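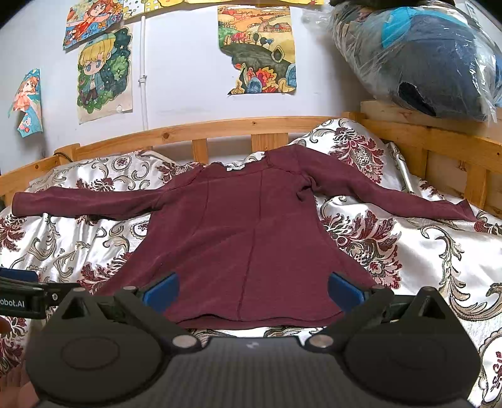

I had been promising Lina Jaber a visit to Nikance for the best part of a year, and on 26 November 2020 I finally got on the early bus to Jirnton and kept my word. For those who haven't followed my earlier notes, Nikance run a hire service called Clekitz. You get a pair of hand-held grippers and a morning's teaching, and afterwards somebody goes through your recordings and tells you, kindly, what to do better. The grippers are bought in. What you are paying for is the help, and having come home with sore thumbs and a bag of Lina's date biscuits, I think the help is the best part of it.

Their office is up a steep stair over Hamdan, the bakery, and the smell is a real trial before lunch. Georges Kanaan met me with coffee and talked me through the paperwork, and then we walked round to a house where they do the practical part. I was glad of that. I'd been expecting a bench and a stack of nice square tea towels, and got a proper bed with a slippery flowered satin cover (my grandmother had one very like it, and nothing ever stayed put on that either!) and a maroon long-sleeved top to fold.

Volodymyr Harasym does the teaching. He has a lovely unhurried way with him and never takes the tool out of your hands, though he must be tempted. You hold one gripper in each hand and work the two fingers against each other, and for the first few minutes it feels like eating soup with garden shears. His advice was to lay the garment out flat, look at it for a bit, and decide which edge you want before you reach for it. I kept pinching the bedspread along with the hem. He said most people do, and showed me how to come in lower and flatter with the pads -- a small change, but I was much happier afterwards.

Sleeves are where I came unstuck. A wide cuff is easy enough to find, but bringing it across the body without dragging the whole top along with it takes both hands, and my left has never been much use for anything. Nisreen Obeidat, who checks the recordings, told me that a slow, untidy fold is still worth keeping so long as you don't stop halfway and start tugging things straight with your fingers. I had done exactly that, of course. She had 159 folds from their last customer waiting for her at the office and was still perfectly cheerful. 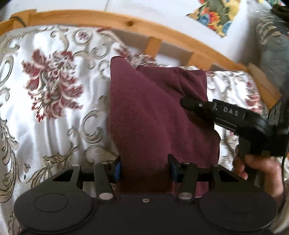

Can one person manage the kit alone at home?
One person is enough for folding, provided they have had the morning's teaching first, although Nikance like a second person in the house for bigger things such as sheets.

Hire is 116 pounds a week, teaching included, and they take groups of up to 10. I do have a couple of grumbles. The printed guide is far too brief about charging, and the carrying case weighs as much as a small dog, which matters on that stair. Hussam Khasawneh is rewriting the guide and hopes to have it ready in December, and he wrote down my remarks about the case very politely.

Lina and I had lentil soup afterwards and missed one bus talking. I've asked for a week's hire in the new year, and my sister has offered her ironing pile.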